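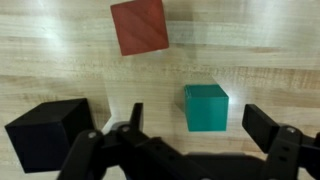 Hi all,

Catching up on the list after a few days away, and I have opinions about the playoff format, sorry in advance!

Lina Awad wrote:
> Staltberg drew 1,524 to their last home game and Gadareck drew 1,173
> to theirs. If we go to a single final at a neutral rink, who's
> going to drive two hours to Bepari in March? I say keep it best of
> three and let the higher seed host.

I'm with Lina on this one. A neutral final sounds grand, but we tried it the year Flikerero made it and the building was half empty by the second period (the canteen ran out of coffee too, which didn't help the mood). Let the team that earned first place have its own crowd behind it. 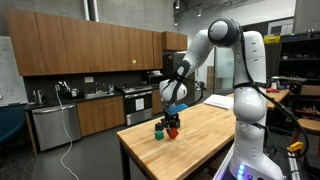 The seeding is my bigger worry. Three clubs could finish level on points, and the tiebreaker rules only cover two. If you picture the red, green and navy cubes bunched together on that table as Staltberg, Gadareck and Flikerero, the rulebook lets you compare any pair and then goes quiet about the third. I'd use head-to-head points among all three, then goal difference in those same games – and please, no coin toss. We lost a home series to a coin once and my dad still brings it up at dinner. 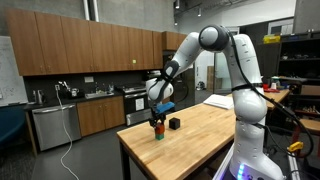

Tickets and travel

Whichever way the vote goes, could we settle the visitors' allotment early? Last year we got 80 seats behind the far net and they were gone by lunchtime. I'd happily pay a couple of dollars more for a spot near centre ice, and I know the drum section feels the same.

I can take 2 more in my car for the away leg if anyone's stuck. Leaving from the arena parking lot at 4:30, snow tires on.

Cheers, and go Flikerero!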